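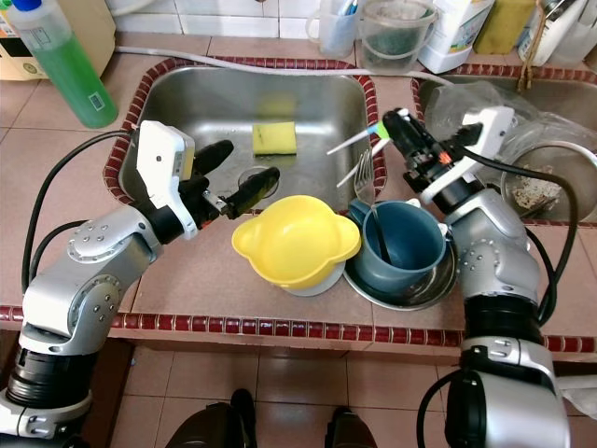
Main sink and tiled counter, Pomdale kitchen.

Home | About Lemanness | Current calls | Past calls | Contact

Call for participants: hand dishwashing in home kitchens

Lemanness is looking for adults who wash up by hand at home to take part in a study of sink and counter layout. The study covers how dirty items are set down, the order in which they are washed, and where they go afterwards. Sessions are held in the Pomdale kitchen in June. The results will be used in a layout guide for small kitchens, to be issued under the Okeke project.

Who can apply

You should be aged 18 or over and wash dishes by hand at least once on most days. You do not need any trade or catering background. Left-handed applicants are particularly wanted, as the previous round had too few for a useful comparison. People who own a dishwasher may apply if they still do part of the washing-up by hand.

You must be able to stand at a counter for the length of a session, with breaks. Please do not apply if you have broken skin on the hands, or a known allergy to washing-up liquid or latex.

The kitchen

The work area has two stainless steel basins set into a tiled counter. Small dark red tiles edge both basins. The main basin is rectangular with rounded corners and is the one used for washing. Sponge and green dish soap are supplied, and brushes are kept in a clear plastic cup towards the back of the counter. You may bring your own gloves.

The items to be washed are ordinary household pieces: bowls in plastic and steel, mugs, a steel plate, forks and spoons. Some are set out stacked or nested, for instance a yellow plastic bowl on top of a white one, or a mug on a plate with the spoon left in it. Participants decide for themselves how to take a stack apart. Small awkward pieces are included in some loads, among them a citrus juicer, which tends to be washed at a different point by different people.

What you will do

Each participant attends 2 sessions. In the first you wash a set load in any order you like. In the second the same load is placed differently, with more of it already in the basin and less on the counter. Loads are made up in advance and you will not be asked to prepare food.

After each session you complete a short form on reach, splashing and counter space. There are no right answers on the form and speed is not scored. Please leave the soap bottle wherever you would naturally put it down, as its position is one of the things recorded.
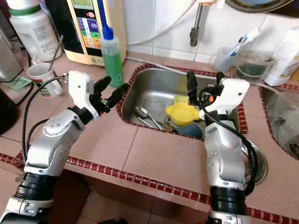 Payment and expenses

The fee is £232 for both sessions, paid by bank transfer after the second. Participants who complete only the first session receive half. Travel within Erndale is refunded on production of tickets. Parking is not available at the kitchen.

How to apply

Write to the Lemanness study desk at the Erndale office, marking your message "Pomdale sinks". In no more than 300 words, give the following:

- your age and which hand you write with
- how many people you usually wash up for
- the type of sink you have at home (single or double basin, with or without a drainer)
- the times of day you could attend

Sessions start at 9.30 am and 2 pm. Applicants who are not placed in June will be kept on the list for the next round unless they ask to be removed.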